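## Making the sorting board

The board is the part of the project I spent longest on. It started as an offcut from Idetti, glued up from narrow strips, so the grain runs the long way and some stripes are darker than others. I sanded both faces and left them bare – varnish made the blocks slide when I tried it on a scrap.

Sanding took about 79 minutes. I worked on the blue perforated table, where the dust drops through the holes.

The blocks came from the toy box at Corkovstead nursery. I chose stars, hearts, cubes and cylinders in red, yellow, blue and green. Every trial had the same rule: one block goes out on its own to the left and the others stay together in the far right corner. The child is then asked which block in the group has the same shape as the one standing alone.
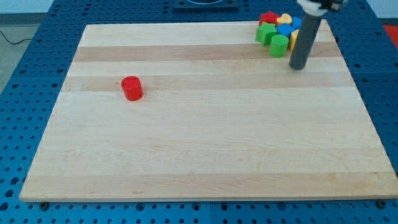

With the red cylinder set apart, the right answer is the green cylinder. This was harder than I expected for the younger children, who often went for the red star and matched by colour. I ran 62 trials in all and wrote down the first block touched, even if the child changed their mind.

Nadège Lebrun suggested leaving more space between the blocks in the group, as the back ones are awkward to reach. I will try that in November, with the same board.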